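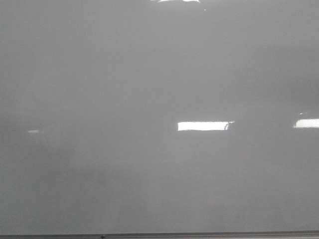

Stakton schools to get new whiteboards

LATVILLE – Classrooms in the Stakton school district will get new whiteboards before students return from summer break. The district has ordered 813 boards from Cenodine at its Hebden plant, and the first 17 are due in May. Teachers had complained that ceiling lights reflect off glossy boards and make writing hard to read from the side rows. The new boards have a matte finish – and a warranty of five years. Old boards will be offered to local clubs.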